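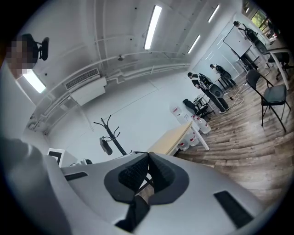 View from the gripper-mounted camera, black finger pads in the foreground.

Hand-held gripper trials, Clondeck lab
2024-09-26

This gallery covers the comparison of two finger pad sets, Sukard and Arango, on the hand-held grippers we use for recording demonstrations. Camera settings were held constant between sets. Gaetano Santoro wrote the test sheet and Elisa Monti kept the logs.

The gripper-mounted camera has to keep both pads in view through the full stroke. With the lens tilted 9 degrees further down, the pads stay visible but the far side of the room is lost, and tracking suffers when the operator turns quickly. We kept the shallower angle. Ceiling lights are left on for all runs; exposure is locked before the first one.
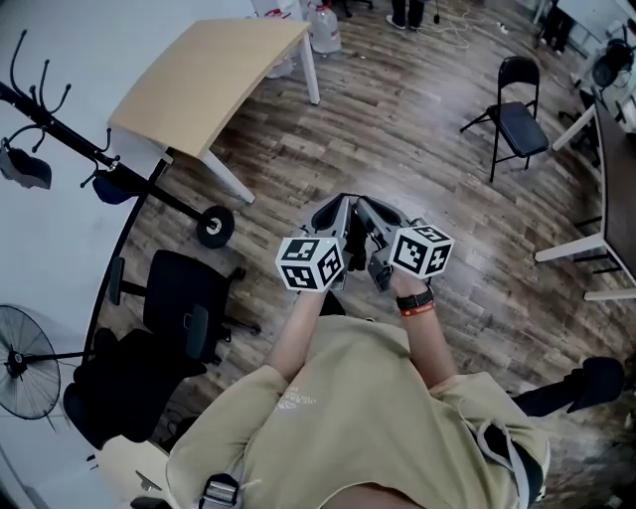
Marker cubes give us a second pose estimate, independent of the camera on the gripper. Each operator starts with a tip alignment: fingers forward, tips brought close together, position held for 2 seconds. Fiorella Mazza uses that interval to compute the offset between left and right. If the offset differs from the previous run by more than 11 mm, the cube mount is checked and the run is repeated.

Each pad set was given 18 runs. Arango pads held thin objects better but left more residue on smooth plastic. Sukard pads released more cleanly — useful for placing, less so for pulling. The Sutier controller handled both without retuning.

Raw logs are available from Elisa on request. The wrist load measurements will be posted separately.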